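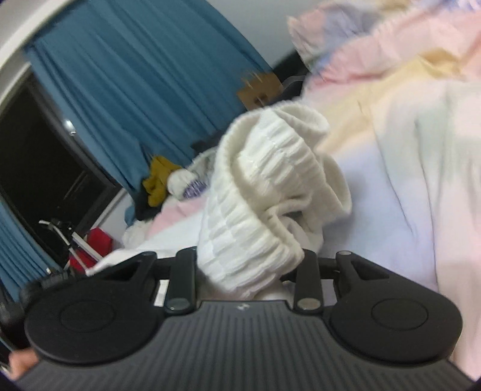 Pivot wear is the most common reason a folding scissor lamp starts to droop, and most repair advice online gets the order of work wrong. People tighten the springs first. On a Rollell wall lamp the springs hold their tension for decades, while the bores in the arms go oval and let each joint settle a few degrees. The pivots to look at are wherever two flat arms share a pin. The photo has a pair of black upright arms, with a round metallic pivot cap near the base of each. On the lamp the cap hides a shoulder washer, and it has to come off before you can measure anything.

I bought mine from Emiliano Nava, who had already replaced the springs twice. With the arm extended and the shade fitted, the head sank 25 mm over one evening. I took off the shade and it still sank, so weight was not the main problem.

Procedure, for the early version with plain steel pins:

Unplug the lamp and take it off the bracket. Mark each arm with tape before separating anything, as left and right are drilled differently. Lever the caps off with a thin blade from two sides. Push the pins out from the back. Do not hammer them – the ends mushroom and then will not pass through the bore.

Check each bore with a drill shank of the nominal size. If the shank rocks, ream the hole and fit a bronze sleeve. I used Grudeo sleeves, sold in bags of 50, which is far more than one lamp needs. Xóchitl Sandoval has most of my leftovers.

Grease is optional. I ran the joints dry for the first month and the friction was better for holding position, although the second joint squeaked. A very thin film of wax cured that.

The later version has riveted pins and I have not opened one. Rachid Ragab drilled his out and used shoulder screws with nylon lock nuts. He reports no droop so far, but the nuts stand proud and the arm no longer folds flat against the wall.

Next job is the switch, which is a separate post.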